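Changeover FAQ, Prodska apartments

Put together by Babak Asadi. Last gone over in October. If you clean, restock or fix things between guests, read it once all the way through, then just come back for the bit you need. Same questions keep coming in by text so they're all in one place now.

Napkins on the counter and the white table.
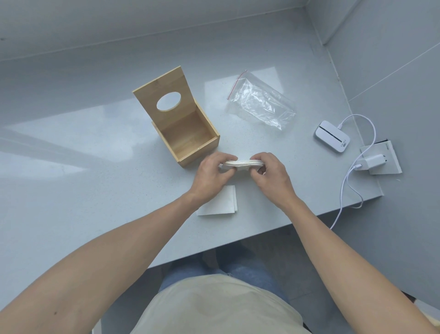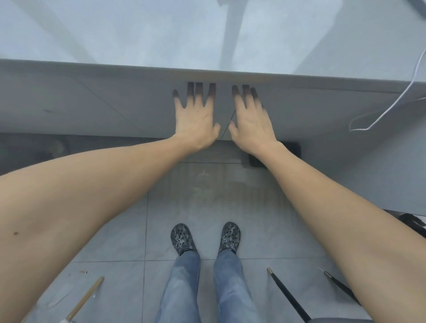
How long do I get?

Guests out by 11 am, next ones in at 4 pm. Most units don't need anywhere near that. Zuvavetti does, two floors and the stairs.

What order should I go in?

Beds stripped, wash on, bathroom, kitchen, tables, floors. Restock last. Floors before restock, yes, even if it means walking on them in socks.

Which napkins, and how many?

The plain white folded ones. 25 in the box, the rest stay in the closet. We buy them in cases of 2,000 and they go quicker than you'd think, so please no stuffing the box till the lid won't shut. A tight box rips the top one every time and then guests pull out four to get one.

How do they go in?

Square the stack up first. Tap it on the counter, pinch the ends, get the edges level. Lay it flat in the bottom of the box, fold facing up toward the hole. Close the lid, pull one out through the hole to check. If it tears, take a few out.

Somebody left a few napkins in the box already. Toss or keep?

Clean and flat, keep, put them on top of the new ones. Anything with a crease, a spot or a ring from a glass goes. Damp ones go. If you have to think about it, it goes.

Can I wash the bamboo box?

No soaking. Empty it, tip the crumbs out over the sink, wipe inside and out with a barely wet cloth, then a dry one. Leave the lid open ten minutes before you refill. One of them went in a dishwasher at Liao last year and came out in pieces.

The lid is loose

Look at the little pins where it hinges. If one has worked its way out push it back with your thumb. Don't hammer. Don't glue, glue gets in the hinge and then it won't open at all. If it keeps coming out, text me and use the spare box.

What about zip bags?

Spare napkins travel in a clear zip bag so they stay clean in your tote. Bag empty and still clean? Fold it, back in the tote, use it again. Don't leave it on the counter, guests take it for trash or for something they're supposed to use. Split seal, throw it out.

Do I unplug the Wi-Fi?

Only to wipe behind it, and plug it right back in. Check the light comes on before you leave. Dry cloth only on the router, no spray anywhere near it or the power strip. Spray the cloth in the other room if you must.

Where should the cable go?

Along the back of the counter, out of the way of the sink. Not over the front edge, somebody with a bag on their shoulder will catch it and pull the lot down. If it's too short to run along the back, tell me which unit and I'll bring a longer one.

Guests say the Wi-Fi is down

Unplug, count to thirty, plug in, wait a few minutes. Still nothing, text me. Don't press the reset hole, that wipes the password and then the card on the fridge is wrong and I get calls at midnight.

What do I use on the stone counter?

Warm water, drop of dish soap, soft cloth, dry it after. No vinegar, no lemon, no scrubbing powder. The speckles hide crumbs really well so run your bare hand over it when you think you're done. You'll feel what you can't see.

Do I have to check under the tables?

Yes. Every changeover. Gum, jam, stickers, kid stuff. Flat hand along the underside, front to back, then along the inside of the edge. Takes a minute. Wear gloves if you'd rather.

And while you're under there?

Press up with both palms. The top shouldn't lift or shift or creak. Then wiggle each leg. If something moves, snug the screws with the hand driver from the kit (not the power one, it strips the holes).

I can see a line under the white table. Is it broken?

Could be a seam, could be a crack. Run a fingertip across it. If it's smooth and both sides sit level, leave it and note it down. If an edge catches your finger, or the line opens when you press, text me a picture and don't put anything heavy on top until I've been over. Small dark marks, try a damp cloth. If they stay they stay.

Can I move the table by myself?

The small ones, sure. Lift, don't drag, the tile scratches and so do the feet on the table. Anything longer than your arms stretched out wants two people. Lift from the frame, never from the lip of the top. Check where your feet are going before you start walking.

Shoes?

Clogs or slip-ons with a closed toe, clean soles, kept for indoors. No flip flops please, not when you're shifting furniture. Pattern, color, whatever you like, I don't care.

How do I do the gray tile?

Sweep or vacuum first, then mop with hardly any product. Too much and it dries streaky and you see every footprint. Change the water between the bathroom and the kitchen!! Start in the far corner, work back to the door.

Something got left behind by a guest

Put it in a bag, write the unit and the checkout time on it, closet top shelf. Chargers are most of it. Check it isn't ours first, all of ours have a dot of nail polish on the plug. Food doesn't get kept, except sealed stuff, and you can have that if you want it.

What's in the closet and what isn't?

Napkins, toilet paper, dish soap, sponges, trash bags (roll of 50), light bulbs, spare box, mop heads. Sheets and towels are not there, those come with the laundry run from Clorkeck. If a shelf is down to the last pack, text me then and not when it's empty.

I opened a case and the count looks short

Don't count it, please. I did once, got 1,311 in an open case and that told me nothing at all becuase no one had written down when it was started. Just put the month on the flap when you open a new one.

Broken glass, chipped plate

Wrap it in newspaper, tape, regular trash. Swap it from the spares under the sink. Chipped counts as broken. Add it to the sheet so I can reorder.

Do I need to send pictures when I'm done?

Kitchen counter, table, both beds, bathroom. Lights on. Send them before you lock up in case I spot somthing.

Where do the keys go?

Lock box, code scrambled after. Pull on it to make sure. Spare set stays with me, so if you lock yourself out call, don't text.

Pay question

Not in here. Email Babak, put the unit name in the subject line.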